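Open day at Kurkthorpe, notebook
10 August 2022

Back from the Fagerlund visit with sore feet and a bag of leaflets, so I'm writing this up before I forget it all. Doors opened at 1420 (they write their times like that over there, no colon) and we were up to 30 people in a hall meant for half that. Valdemar Steinarsdóttir ran the demo and was great with the kids at the front. She let them ask anything, and they did!

The big arm on the Julov line was down for a belt change, so we only got to look at it through the fence. Pity, that was the one I wanted to see. The hand-held gripper made up for it though. You carry it around, open and close it yourself, and the arm is supposed to learn from what you did. I had a go and my thumb got tired faster than I expected (note for our own handle: move the trigger up a bit).

I liked how plain the fingers are, dark green blocks with the screw holes right there on top where you can get a driver in. Ours have the screws underneath and I curse them every single time.

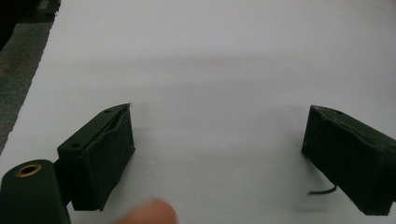
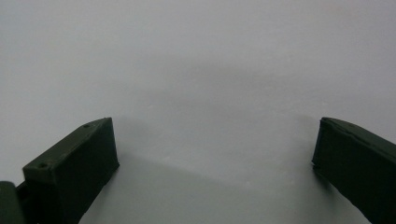
Fingers wide open over the white surface, nothing in the grip.

Things to follow up

Ask Valdemar what pad material they use. I saw a pad with a rumpled face and the edge looking like it might be peeling, and ours do the same, so maybe she has a glue we haven't tried. Faditz sent us a sample sheet in the spring and it's still in the drawer under the bench, could try that first.

Find out how they keep the wiring tucked in. I forgot to ask and then the coffee came out.

They quoted 33 minutes for a full set of practice grabs with a new person. Seems quick to me, but they've had more people through than we have.

She offered to come see our setup in October. I said yes on the spot, so somebody please help me clear the back bench before then. Bus receipt is taped inside the cover.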